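Pillora Refurbished Desktops - Questions we get a lot

Last updated 21 March 2019. Ordering, pickup, warranty, trade-ins. If it's not on here use the contact form, we read all of them, replies can take a couple days.

ORDERING

Do you sell laptops?
No. Desktops, monitors, keyboards, mice. We tried laptops, too many dead batteries.

What's in stock right now?
See the stock page. Updates overnight. If it says 0 it's 0, please don't call the store to check.

What's the difference between Grade A and Grade B?
Looks only. Grade A, light marks. Grade B, scratches, sticker goo, maybe a missing drive bay cover. Same tests on both, same warranty. Grade B is the better deal if it's going under a desk anyway.

Can I pick the exact model?
Sometimes. Listings marked "exact" are the exact machine. Listings marked "similar" mean same processor generation, same memory, same size drive, brand could be different. Returns for "wrong brand" on a similar listing are not accepted, it's in the listing.

Does it come with Windows?
Yes, installed and activated. Linux on request, put it in the order notes. No office software. Don't ask us to put your old copy on, we can't.

Do you do bulk orders for schools and offices?
Yes. Bulk starts at 10 machines. Biggest single order so far was 354 towers and that took us most of October, so plan ahead. Quotes are good for 30 days.

PICKUP AND SHIPPING

Where do I pick up?
Plarkby store, side door, not the front. Fasham counter also does pickup but only for prepaid orders. Bring the order number and an ID. Someone else picking up for you? Fine, they need the order number.

How long will you hold my order?
Two weeks. After that we refund you minus a $10 restocking fee and it goes back on the shelf.

Do you ship?
Within 200 miles of Plarkby, own van. Past that it's freight, bulk orders only. Single towers shipped by parcel kept arriving with bent cases so we quit doing it.

My order says "on bench." What does that mean?
It's being cleaned and tested. Usually three or four working days. Can't be rushed, can't be canceled from your end at that stage either, send a message instead.

CLEANING, TESTING, WARRANTY

What do you do to a machine before it's sold?
Drive wiped or replaced. Dust out. Memory test overnight. Fans checked, ports checked, new coin battery on the board. Then a long run under load with temperatures logged. Fails anything, it goes for parts.
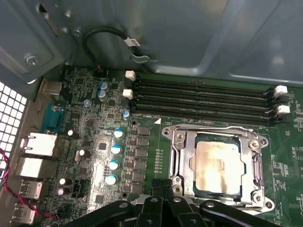
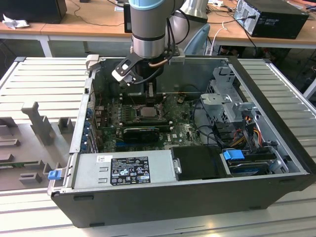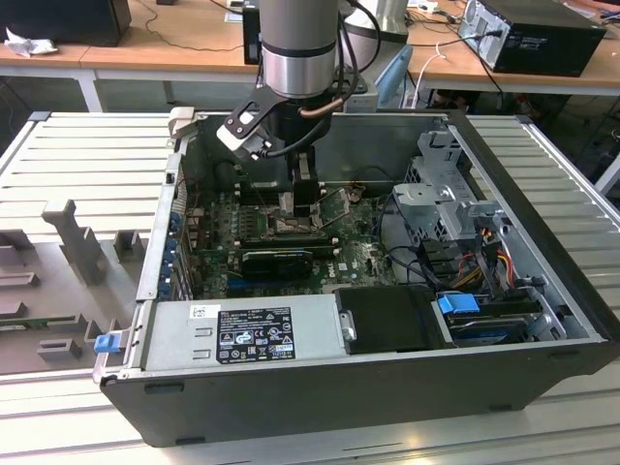 How long is the warranty and what's covered?
One year on Grade A and B, parts and labor, starts the day you pick up. Covers the board, processor, memory, drive, power supply, fans. Doesn't cover spills, lightning, or anything you added yourself. Opening the case does NOT void it, people ask this every week, go ahead and open it. Taking the cooler off is where we get picky. See the brownish film all over the top of the processor in the first picture? Old thermal paste. That has to come off completly and fresh paste go on before the cooler goes back, otherwise it runs hot, and heat damage from a skipped repaste isn't covered. If you're not sure, bring the whole tower in, we'll do it for $15.

Can I add memory or a graphics card?
Yes. Check the power supply first, lots of the small office towers can't feed a big card. Keep the part we put in, in case you need a warranty claim.

It won't turn on when I got it home.
Check the switch on the back by the power cord. Really. Then try another outlet, another cord. Then reseat the memory. Still nothing, bring it back, swap same day if we have one.

It's loud.
Loud for the first minute is normal on some models. Loud all the time isn't. Move it off the carpet, then let us know.

TRADE-INS AND DROP-OFF

Do you take old computers?
Yes, desktops any age, working or not. Both locations. No tube monitors, no printers, no microwaves (yes people try).

What do I get for it?
Store credit, working machines only. Most office towers get $20 to $45. Nothing for dead ones but drop-off is free.

What happens to my data?
Drives get wiped with a full overwrite. Ones that wont wipe get shredded. Want a certificate? Ask at drop-off, not after, we can't match a drive to a person later on.

What's the Kaijage program?
Low-cost towers for students. $60 flat, tower plus monitor, one per household. 163 went out last year, and we'd like to hit 1000 total before we move buildings. Apply with the form on the Kaijage page. School ID or enrollment letter needed. Waiting list right now is five weeks.

Can I donate straight to Kaijage?
Yes, say so at drop-off and we'll tag it. You'll get a receipt for taxes but we can't put a dollar value on it, that's on you.

HOURS

Posted on the store page, holidays too. Fasham closes an hour earlier then Plarkby. Drop-off bin is locked after close, please don't leave stuff on the sidewalk.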